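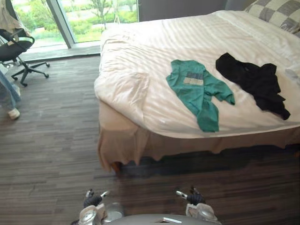

September 3, 2025. Second pass at the Flumel vocal, and it still sounds like she is singing from inside a cupboard. Moved the mic twice. Hung a duvet behind it, which took the top off the room and, sadly, most of the top off the singer. A rumpled white one like the one on the bed, with the green t-shirt left on top, soaks up more than the foam we paid for. Took it down again for the last chorus and kept that take.

Notes for whoever mixes: there is a nasty honk near 2000 Hz on the long notes. Narrow cut, then leave it alone. Elberg preamp only. The Tiris hums when it feels neglected.
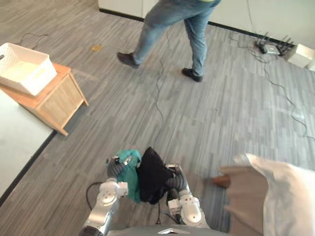

Modupe Ekpo, recording engineer
14 shares | 3 comments

Drums are still the ones from March. I was rude about them in March and would like to be rude again. The kick is fine. The snare sounds like a dropped lunch tray, and the band has grown fond of it, so it stays.

Bounced 16 tracks down for the Oyelaran remix and sent them over without the click. They asked for the click. Sent the click.
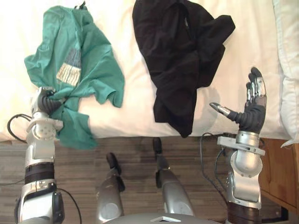
They also want the backing vocals dry, which means printing them all again with the plate off. Did the first verse tonight. The bridge has a chair creak in it, left channel, right after the breath. I tried to cut it and lost the breath, and then the line sounded as if it had been sung by a doorbell. Creak is back in.

To do: new cable for the headphone box, label the good takes, ask the band whether track two has a title yet or if "Slow One, Louder" is going on the sleeve.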